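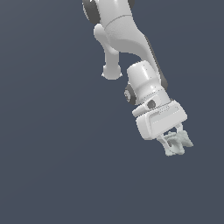 Budget thread for the people who asked how we're planning the second arm. I run the small lab at Dorkemdale and I do the purchasing, so this is mostly about money and dates.

Pilar Gaete wanted a quote on my desk before we did any simulation work. I asked for the opposite order. The sim costs us a workstation we already own and one person's afternoons. A quote starts a clock — most of the ones I get expire before our approvals come through.

The first thing I want out of the sim is reach. Our bench is 2000 mm long and the bins sit at both ends. If one arm can't cover it from a fixed base, we need either a rail or 2 arms, and those are very different lines in the spreadsheet.

Second thing is fingers. The ones in the model have ridged pads at the tips. I've budgeted for pads like that as a consumable. Last year I forgot consumables completely and had to take the money out of travel.

No table or bins in the model yet. Elba Acuña is measuring the real bench and I don't want anyone guessing at the heights. Arm first, then bench, then parts.

Vendors so far: Altus and Iteo have both sent numbers. Bravo sent a brochure and a request for a call. Altus is cheaper on the arm and charges separately for the gripper, the controller cable and the training day. Iteo puts it all on one line. Once I added everything up they were 257 dollars apart.

So price won't decide it. I'm looking at repair turnaround, who pays shipping both ways, and whether the software license is yearly. Ask about that last one early. It was on page nine of one of the quotes.

Things I had left off my first draft of the budget: the mounting plate, an electrician's visit, guarding, a spare set of fingers, and 300 dollars for cable management. Concetta Negri caught the electrician. Thank you Concetta.

Someone asked about used arms. We looked at one. The price was fine, but the controller was a generation back and the seller couldn't say how long parts would be available. I'd consider it for a teaching bench. I wouldn't put it on work that other people are waiting on.

Aldana Toledo asked if the sim can give us cycle times good enough to put in the request. I'm going to put in a range and label it as simulated. Reviewers have been fine with that before, as long as the label is in the table itself and not in a footnote.

Plan for now: bench measurements go in, then the reach test from three base positions, then I ask both vendors for fresh quotes on the same list of items. Money has to be committed by September.

I'll post the spreadsheet template with our prices taken out. If you have a line on yours that I don't have on mine, please reply with it.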